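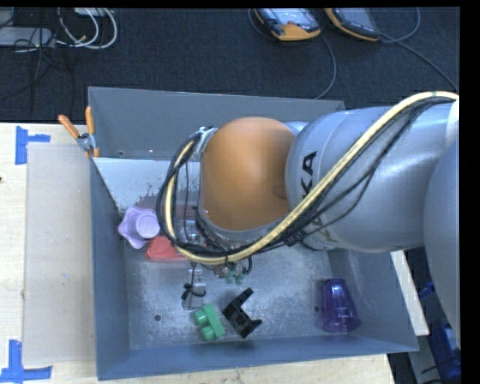 *Fig. 7. Cell 2 with the bin in place, hose and cables dressed over the arm.*

## 4. Dressing the arm and seating the bin

Read section 3 first. If you have skipped section 3, go back to it, and be aware that Ginette Collet wrote it and can tell.

This section covers the hose, the cable bundle and the bin in the Hostwood picking cell. Do all of it after a tool change, after any collision (including the ones described in the log as "a gentle touch"), and every 2,000 picks. Allow a quiet hour. Friday at half past four is not a quiet hour.

**CAUTION:** Press the emergency stop and turn off the air at the wall before reaching into the bin. The arm has no opinion about your hand and will treat it as stock.

### 4.1 Before you start

1. Jog the arm to the position saved as SERVICE. Go slowly, with one person on the pendant and the other well outside the reach of the arm.
2. Press the emergency stop, shut off the air and wait for the gauge to read zero. If the gauge never reads zero, see 9.2, "Things Stumeck said would not leak".
3. Put the pendants down on the carpet, clear of the table, with their cables leading away from your feet. Both have been trodden on. The repair bill is pinned up by the door for anyone who would like to see it.

### 4.2 Hose and cables

The hose is the thick cream-yellow one. It should come over the arm link in an easy arch, pass beneath the orange joint cover and loop up the far side. The black cables keep it company for most of the way.

1. Check the hose from end to end with your fingers as well as your eyes. Soft spots, flat spots and anything that crackles mean a new hose.
2. Check the clamp under the hose where it crosses the link. It should be tight enough that the clamp cannot turn, and no tighter. A squashed hose picks nothing and sulks.
3. Check the small metal bracket beside the orange cover. The bundle must be held there. Tighten the screw by hand, then a quarter turn with the key.
4. Leave a wide loop of cable next to the cover. It looks untidy and it is meant to. Somebody tidied it in January with a bag of cable ties, and the wrist got 113 degrees into its turn before it unplugged itself.
5. Look at the fittings near the tool. Push each tube home, then tug it. A tube that comes out in your hand was going to come out anyway.
6. Make sure the short cable tied to the gripper is snug and that its tail does not hang below the fingers.

**Note:** Spare hose is kept in the Tokarz cupboard, second shelf, cut to 78 cm over the measured run. Do not trim it to fit. The extra is what the arm uses to turn round.

### 4.3 Seating the bin

1. Lift the bin on to the table with two people. It is metal, the table is wood, and the table has lost every argument so far.
2. Line it up with the stop at the back, then press down on each corner in turn. If it rocks, look underneath for a missing toy block before reaching for packing.
3. Fit the spring clamp over the corner of the bin with its handles pointing away from the arm's path. Give the bin a firm shove. If it moves, so will every pick point you have ever saved.
4. Leave the blue tape on the tabletop where it is. If a piece has begun to lift, lay new tape beside it before peeling off the old.
5. Wipe the floor of the bin with a dry cloth. Scratches are normal and can stay. Polish is forbidden, as the vision software (Irnia) already has enough trouble with shine.

### 4.4 Test load

Use a small mixed load. A tumbler, a plastic cup, a toy block, something flat and see-through and one awkward bracket will do nicely. Spread them out, and let at least one lie on its side.

1. Restore the air and release the emergency stop.
2. Set the speed to 21 per cent. Yes, it is dull to watch.
3. Run the empty cycle first, with no picking, and watch the cable loop the whole time. It should swing without touching the bin walls. If it catches, stop and go back to 4.2, step 4.
4. Run the picking cycle until the bin is clear or the arm gives up. It usually gives up on the flat piece. Two refusals in a row are allowed, and three mean you should check the air pressure.
5. Return the speed to normal, run the load once more, and listen. A steady hiss means a fitting. A tick once per turn means the clamp is rubbing.

**CAUTION:** Never free a stuck item by hand during a cycle. The bracket can be bought again for small change.

### 4.5 Signing off

Write the date, the pick count and your initials in the log. "All fine" is accepted only if it was. Note any hose, clamp or fitting you replaced, and put the old one in the scrap box, so that it does not find its way back to the cupboard and start a second career.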